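Chapter 8
Cloth in the House: Weaving, Wear and the Household Linen Cupboard

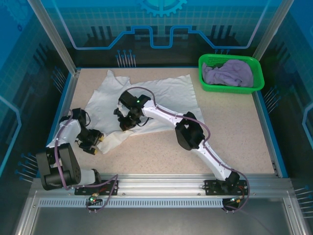 Most of us meet cloth before we meet anything else. We are wrapped in it within minutes of being born, we sleep between two layers of it for a third of our lives, and we dry our hands on it so many times a day that we have long since stopped noticing. It is a funny thing to be so close to a material and know so little about it, and I count myself among the guilty, because I had been ironing pillowcases for the better part of my life before anyone explained to me why one side of the fabric gave a little when I pulled it and the other side didn't.

The answer to that one is a good place to begin. A woven cloth is made from two sets of yarns that cross at right angles. The set that is stretched on the loom first is called the warp, and it has to be strong, for it is held under tension the whole time the weaver is working. The set that travels back and forth across it is the weft, and the weft can afford to be softer and a bit lazier. When you pull a tea towel along its length you are pulling on the warp, and it hardly moves. Pull it crosswise and you will usually feel a touch of give. Pull it corner to corner – on the bias, as dressmakers say – and the whole thing stretches and slumps, which explains why a tablecloth hung on the line by one corner comes back in such an odd shape.

You may like to fetch a tea towel or an old napkin now and keep it beside you while you read. I mean it! This chapter makes a good deal more sense with something in your hands, and it doesn't matter in the least if it's stained.

My own first teacher in these matters was Jonalyn Estrella, who ran the linen room at a small guest house in Drodville when I was a student and in need of a summer job. She could tell cotton from linen with her eyes closed, by the coolness of it against her wrist, and she had firm opinions on the folding of fitted sheets (I have never managed it to her standard). What she gave me above all was the habit of looking at where a cloth had worn. A sheet goes thin down the middle. A towel frays first along the side hems. A napkin lasts almost forever, apart from the fold lines, where the fibres are bent in precisely the same spot week after week until they finally let go.

That last point matters more than you might think. If you always fold a cloth in thirds, try folding it in quarters every so often, so that the creases fall somewhere new. Jonalyn changed over the folds on all the guest house linens every November, when things were quiet, and some of the tablecloths in that cupboard were older than I was.

We will look at three plain household fabrics in the pages ahead. Section 8.1 takes up cotton, from the boll to the bedsheet, and has a few words to say about thread count, a subject on which shops have been known to get carried away. A sheet with a thread count of 400 is not necessarily a finer sheet than one with half as many, and we'll work through the reasons together. Section 8.2 turns to linen, which creases if you so much as glance at it and which I love dearly all the same. Section 8.3 covers wool blankets, their washing, their storage and the moths that are so very fond of them.

Words to know before you go on

Selvedge: the finished edge that runs along each side of a length of woven cloth, parallel to the warp. It doesn't fray, and it will always tell you which way the warp goes.

Plain weave: the simplest weave, in which each weft yarn passes over one warp yarn and under the next.

Hand: the feel of a cloth when you hold it, whether crisp, limp, silky or dry. An old word, and still the one used in the trade.

Before you start Section 8.1

Take your tea towel and find the selvedge, if it still has one. Many are hemmed on all four sides, in which case you'll need to pull gently in each direction and decide from the give. Write down what you found in your notebook, along with the colour and any worn places, and leave a little room underneath. We'll come back to the same cloth at the end of the chapter, after it has been through the wash.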